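## 3. Materials and setting (draft, 2 February 2019)

### 3.1 The question again, short version

How long do people keep a drink going when they share a table with someone they don't know. That's the whole thing. Earlier work looks at queue time and at spend per head, much less at the stretch after the drink has been handed over. We call that stretch sitting time. It starts when the cup touches the table and ends when the person stands up for good (trips to the restroom don't count, see 3.4).

### 3.2 Sites

Three cafes, one owner each, no chains. Gremotura is next to a bus station and fills up in bursts. Randov is on a side street with offices above it, steady from opening until mid afternoon, then dead. Bistier has the largest room and the worst heating, which matters more than we expected, see section 5. A fourth place, Sotomayor, agreed to take part and then closed for building work in November before we had a single usable day. Its pilot sheets were used to test the coding form and nothing else. They are not in any table.

All sites serve at the counter and let people pick their own seat. None had a posted limit on stay. Gremotura did have a handwritten card about laptops near the window, up for part of the study, then gone. We kept those days in but flagged them.

### 3.3 Tables and cups

Table size turned out to be the hard part. Two people at a small square table are sharing it whether they like it or not. Two people at the ends of a long bench are barely in the same room. We sorted tables by how far apart two cups would stand if both people kept to their own side: near, middle, far. Wood tops and stone tops were coded separately on account of noise.

Cups were coded too, glass or ceramic, small or large. Clear glass lets the neighbor see how much is left, and our guess going in was that people with an almost empty clear cup would feel watched and leave sooner. Figure 1 goes with this part of the coding.
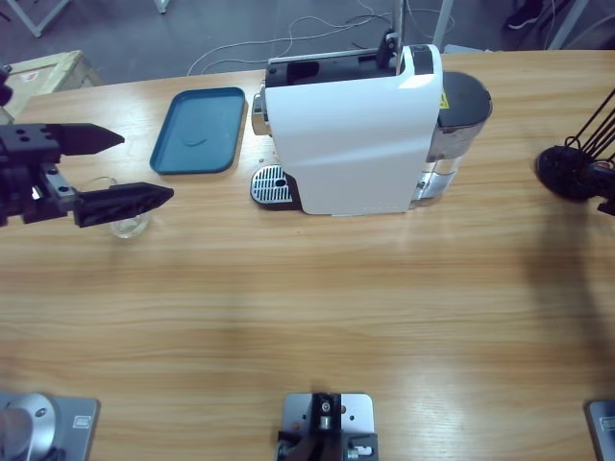
**Figure 1.** Small clear glass cup on a light wood tabletop. Coded as glass, small.

The coding sheet had one line per seated person. Arrival, cup down, first sip if seen, neighbor arrives, neighbor leaves, stands up. Observers wrote times to the minute. We tried seconds during the pilot and gave it up, too many blanks. A second drink did not restart the clock, it got a tick in the last column and the person stayed on the same line. People who moved to another table were closed out at the move and not picked up again, even when the observer could plainly see where they went.

### 3.4 What was left out

We began with 4000 lines on paper. A lot went. Groups of three or more, anyone who sat down already with a friend, staff on break, lines with no end time. Also everyone who had a phone call longer than five minutes, since a call seems to hold people in place no matter who is next to them. What remained was 1437 lines where we trust both ends of the stay. Of these, 463 had a stranger at the same table for at least part of the time. Those are the shared lines and most of section 4 rests on them.

Restroom trips were counted as sitting if a coat or bag stayed behind. One observer did this differently in the first week at Randov; those sheets were recoded by hand from the margin notes.

### 3.5 Limits of the setup

Observers sat in the room with a drink of their own, so they took up a seat and at busy hours may of pushed people into sharing who would otherwise have sat alone. No fix for this, we only report it. Age was guessed in wide bands and we don't lean on it. Weather was taken from the door (rain, no rain) and is probaly too rough to be of use outside Gremotura, where a wet morning fills the place with people waiting for a bus and not much interested in the coffee.

Prices changed once at Bistier, for large drinks only. Lines from before and after are pooled here and split in the appendix.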